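Home | Forums | Kitchen & Bath | Search | Log in

Sealing marble: yearly or never?

skivari_mom: My counter guy at Grultside says reseal every April. My sister says she's never sealed hers! Who's right? I love the white veins and don't want to wreck them. 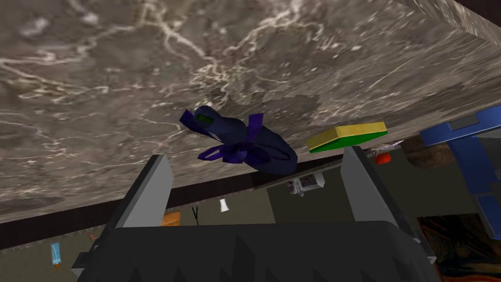

The brown-gray marble look I'm after

oldgrout: Your sister. Drip some water on it, and if it beads, leave it alone.

Daltulo109: Disagree, mine etched from one lemon.

oldgrout: Etching is acid. Sealer won't stop that, only stains.
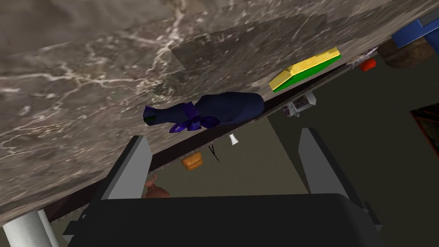 Similar stone with a dark edge, navy bottle on top

Comments
kinyua_k: Team never.
tilefan: I paid $1,000 for a pro reseal (ouch) and I'd do it again.

Contact | © Kinyua Home Boards | Back to top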